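# Istell hand-held gripper: demo day and equipment page

Istell is a two-finger gripper you hold in your hand. It has a camera on board, and it records what the fingers do while a person carries out a task. The recordings are used to train a robot arm that carries the same fingers. This page covers what the tool is, what happens during a demonstration at Monomlow, and how to book one.

## What you get

The hand-held unit weighs 498 grams without the cable. The fingers have ribbed pads that give a little under load, so they close around curved objects without much force. They are held by white mounting plates and come off with a hex key, which is in the case.

- Hand-held unit with two fingers and wide-angle camera
- Spare finger pair
- Charging cable and hex key
- One license for Pluren, the recording and review software 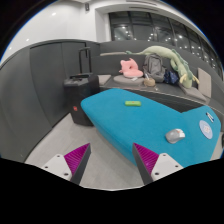

Battery life is 60 minutes of recording. The unit can be used while it charges, but the cable gets in the way on larger tables and most people stop and swap units instead. We keep charged spares on demo days.

## The demonstration

Sessions are held in the lounge at Monomlow. We use ordinary desk items: a computer mouse, markers, a small green eraser-sized piece, a round coaster. They go on a blue surface with a lobed outline, and visitors take turns. You are welcome to bring small things of your own, up to 400 grams each.

A presenter runs through one pick and place first. After that the tool is yours. Most visitors close the fingers too fast at the start and the object slides. Slow down for the last inch and keep your wrist level. 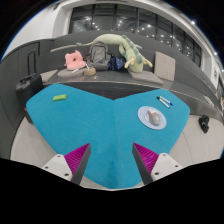 Each take is saved when you release the trigger. Pluren lists the takes in order and lets you mark the ones to keep. A take can be trimmed at either end but not in the middle. If something goes wrong halfway, delete it and record again.

Steps in a standard session:

1. Pick up the unit, wait for the green status light, and show the camera the whole work area for a few seconds.
2. Approach the object with the fingers open. The mouse is a good first choice, as it is wide and has a rounded back.
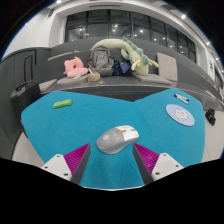
3. Close, lift, move and release. Return to the starting position before you let go of the trigger.
4. Change the layout and repeat. Small changes are fine.

A simple task needs fewer takes than people expect. The table routine that the Meireles arm performs at the end of the session was trained on 2,000 of them, and it includes several objects.

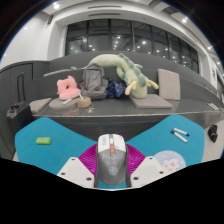 *Mouse between the fingers, with the eraser, markers and coaster on the mat.*

## Booking

The next open day is Wed 20 November. Groups are kept small so that everyone gets time with the tool. Bags and coats can go on the bench by the windows. There is no charge, and you don't need any robotics background.

Private sessions for companies and schools can be arranged on other days. Use the booking form and tell us what objects you work with. The lounge is closed for demonstrations throughout July.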